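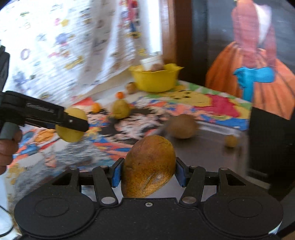
How to store potatoes over winter

Maincrop potatoes will keep until April if they go into store in good condition and are checked now and then. The method below suits a shed, garage or cellar.

Choosing what to store

Lift the crop on a dry day and leave the tubers on the soil for 2 hours so the skins can dry. Don't wash them. Brush off loose earth with your hand or a soft brush and leave the rest.

Sort them into two piles. Anything speared by the fork, nibbled by slugs or soft to the touch goes in the pile for eating first. A light graze that has dried over is fine, but a cut into the flesh is not. Throw away any that are green all over or smell bad.

Very small tubers shrivel sooner than large ones, so put those in the kitchen too.

Curing

Spread the sound potatoes in a single layer somewhere dark and airy for two weeks. An old sheet over the top keeps the light off. During this time the skins thicken and small scrapes heal.

Packing

Use paper or hessian sacks, or shallow wooden trays lined with newspaper. Plastic bags hold moisture and the potatoes will rot in them.

Fill sacks no more than two thirds full — you need to be able to reach to the bottom later on. Fold the neck over loosely and write the variety on the outside. I keep floury and waxy kinds apart, as the waxy ones get used up faster in our house.

Where to keep them

The place should be dark, cool and free from frost. Stand sacks on a pallet or a couple of bricks, never straight on concrete. In a hard spell, cover them with an old blanket or a piece of carpet.

Keep them away from apples and onions. Mice are the other worry. Ynyr Craddock at Cluseleck hangs his sacks from a beam, and he has lost far fewer that way.

Checking

Once a month, tip out each sack and go through it. Take out anything soft or wet, and wipe down its neighbours. One rotten tuber can spoil a whole sack if it is left.

Rub off short sprouts as you find them. By the end of March most will be sprouting whatever you do, and the last few are best used for soup or mash. If a potato has turned green or bitter, put it in the bin.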